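Lunch Hour Movie Diaries, data card

What it is

A set of 509 short diary entries about going to the movies, written by 17 people who worked in the same building and liked to slip out for a matinee. Pao-chu Mak typed up the paper ones. Naa Asante collected the rest from old blogs and mail, with permission from each writer. The set goes by the name Jalleo in the file headers, after the theater most of them went to.

What is in an entry

entry_id: a number, no meaning beyond order of typing
writer: a short code, never a name
film: title as the writer gave it, misspellings kept
company: alone, coworker, family, other
snack: free text, often blank
body: the entry itself
liked: yes, no, mixed, or not stated

The "liked" field was filled in by Thibault Picard after reading each body. Where he could not tell, he put "not stated" and did not guess. Sarcasm is the main trouble. One writer calls nearly every film "a triumph" and plainly means it about twice.

Known gaps

Comedies and family films make up most of the set. There is very little horror. Entries thin out in August, when the theater closed for new seats. Nine entries have no film title, and two of those may be about the same film.

Names of coworkers and children were replaced with initials. Theater staff are left out altogether. If you find a name we missed, write to Þórey Hallgrímsson and it will be taken out in the next version.

Paper originals

200 of the entries came from notebooks and the backs of tickets. They are kept at the Cultwood reading room and can be seen by asking at the desk before 4 p.m.
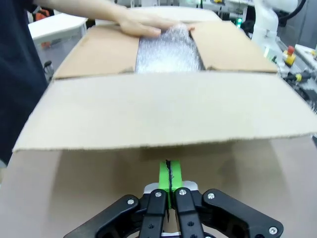 Open carton with bubble wrap inside.

Use

Free for reading, teaching and research. Please don't try to work out who the writers are. Credit the set as "Lunch Hour Movie Diaries" and mention the version number.

Changes in this version

Fixed line breaks in writer code D. Merged double entries. Snack field no longer drops anything after a comma, so "popcorn, large" is back.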